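4.3 Replacing the processor

Read section 4.1 before opening the chassis. Configuration settings are kept in Plaltero Backup; export them first (section 3.6).

CAUTION: Shut down the workstation and unplug the power cord. Wear a grounded wrist strap.

1. Lay the chassis on its side and remove the access panel.
2. Remove the heat sink and wipe off the old thermal compound.
3. Release the socket levers and raise the retention frame.
4. Lift the old processor straight up by its edges.
5. Align the notches of the new processor with the socket and lower it without sliding.

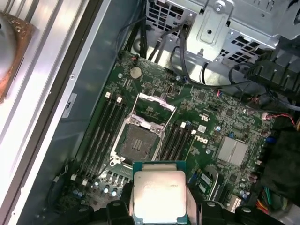
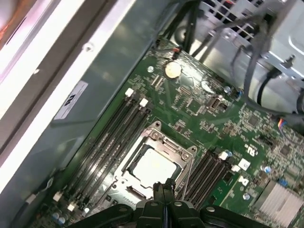
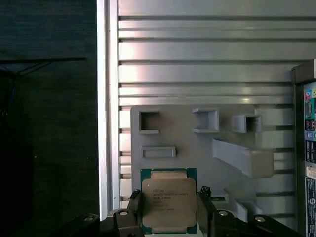
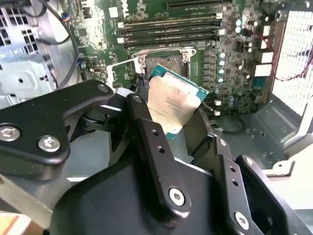 Processor and socket area.

6. Close the retention frame and lock both levers.
7. Apply new compound, part 1169, and refit the heat sink. Tighten the screws in a diagonal pattern.
8. Refit the panel, connect power and start the system.

NOTE: The first start can take up to 600 seconds while memory is checked. Do not press the power button during this time.

If code 361 is displayed, the firmware does not recognize the processor. Install the update from the Flulstead service disk and repeat step 8. For other codes, see the table on page 38.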